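Most advice on cutting standby power comes from people selling gadgets that promise to cut standby power. I'd ignore nearly all of it until you've measured something. The method below takes an evening and a borrowed plug-in meter (many libraries lend them).

## 1. Clear a spot and make a list

Write down everything in one room that stays plugged in. Leave out the fridge and anything medical. A pencil and paper will do – you don't need the Tella app, which wanted my email before it would add two numbers.
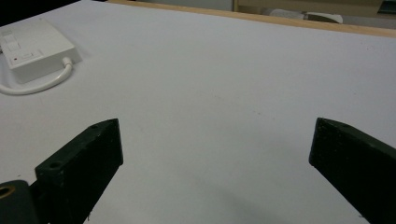 **How long should I leave the meter on each device?**

Leave it for 20 hours or more if the device wakes up on its own, like a printer or a set-top box. A plain lamp or charger needs only a few minutes.

## 2. Do the sums yourself

Take the standby reading in watts, multiply by the hours it sits idle in a year, and divide by 1,000 for kilowatt hours. Then multiply by the rate on your own bill. My neighbour Nives Cocco was told by a Kornell salesman that she'd save 500 dollars a year. Her old stereo drew 2 watts. You can work out how long that would take.

## 3. Group what's worth switching

Put the worst offenders on one switched power board, with anything that must stay on (modem, alarm) plugged in elsewhere. Check the board's load rating first, never plug one board into another, and keep heaters off it altogether.
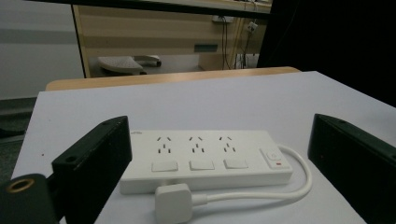
*Power board with a switch for each outlet and a master switch at the end.*

## 4. Check again in February

Compare the bill with the same period last year. Mine was down 62 kilowatt hours, though it was also a mild summer, so I wouldn't credit the switches with all of it.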